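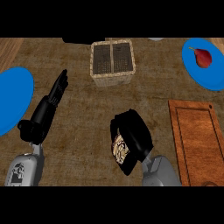 Tiburcio Ayala has been running the lost property desk at Purves bus station for 30 years, and he would like it known that he has never once been handed a left glove. "Always the right," he says. "People take it off to find their ticket, and there it goes." His whole system hangs on keeping like apart from like, and the model he has in mind is a wicker basket with a woven divider down the middle, one half for things that will be missed and the other for things that won't. Umbrellas, he says, go in the second half, whatever they cost.

The desk is a hatch beside the Bonilo coffee stand, open until the last coach goes out. In December it took in 110 items, among them a trombone and a christening cake. The trombone's owner rang within the hour. The cake stayed.

"I kept it as long as was decent," Ayala says, and looks at the kettle.

His colleague Tonantzin Bañuelos, who joined two years ago from the ticket office, handles the telephone. She has learned to ask callers what is in the bag before she admits to having a bag. "You'd be surprised how many don't know," she says. "One man guessed sandwiches. He guessed four different kinds."

They disagree about scarves. Bañuelos would send them to the charity shop after a month – Ayala holds out for the full season, on the grounds that nobody looks for a scarf until it is cold again.

Has he ever lost anything himself? He thinks about it while a woman at the hatch describes a hat.

"My glasses," he says. "On the 110 to Ditemo. I had to fill in the form, and I couldn't read it."

The hat was green, the woman says, or possibly blue. Bañuelos goes to look for both.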